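I finished the library's copy of the big Fledmont omnibus last night, all 649 pages of it, and have been wandering the house ever since picking books up and putting them down again. You know that feeling, when a long book has had you for weeks and nothing else seems to have the right voice? I tried a mystery (too brisk), then a memoir (too sad before breakfast), and then I gave in and went to the shelf in the hallway where I keep the short story collections.

I have a funny history with short stories. For years I said I didn't care for them, mostly on the strength of one class where we had to read a very gloomy one about a drowned horse and then talk about it for what felt like the entire month of November. My friend Rosaura Arango cured me. She lent me a paperback by Mercedes Puma with the cover half off and told me to read only the fourth one, the one with the two sisters and the bus, and if I didn't like it she'd never mention the subject again. Well! I read it standing up in the kitchen, and then I sat down and read the other ones too, and then I bought my own copy so I could give hers back.

So that's what I have been rereading. The bus story is as good as I remembered, maybe better, and there is one near the end, about a man who repairs clocks for a town that is moving away, that I had somehow forgotten completely. I must have read it before — my own pencil mark is in the margin — but it came to me fresh. I don't know whether to be pleased or worried about that.

After Puma I went on to Eusebio Ayala, and I am having a harder time there. He writes beautiful sentences, and I keep stopping to read them out loud to the dog, but 40 pages in I couldn't have told you what anybody in the book wanted. Segundo Rengifo, who comments here sometimes, says to skip ahead to "Apaza," the long one in the middle, and come back to the rest afterward. I have never been good at reading a collection out of order. It feels like starting a sandwich from the middle. But I may try it, as I'd hate to give up on him over a slow beginning.

On deck after that: Flor Paucar's new one, Memier, which I've been on the hold list for since it came out. I was number 62 when I signed up and I have been creeping up ever since. If any of you have read it already, please tell me if it's a good one for the porch, but don't tell me a thing about the ending!

Oh, and I'm still keeping my list of every story I read this year, with one line on each. Some of the lines are just "hmm."

A few pictures before I go.

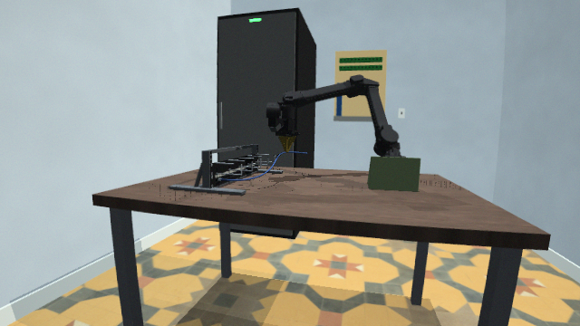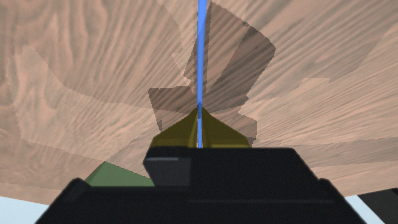
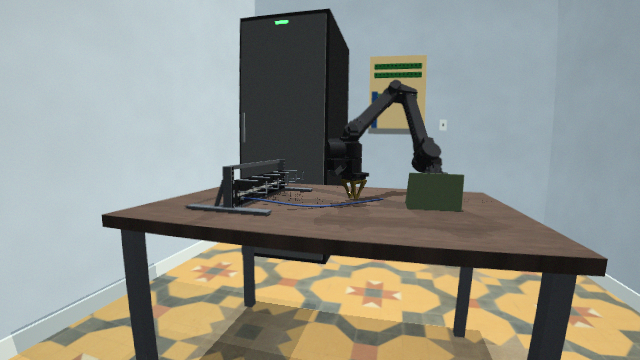

Computer renderings, all three, with wood grain in every one. Posted 20 Jun 2020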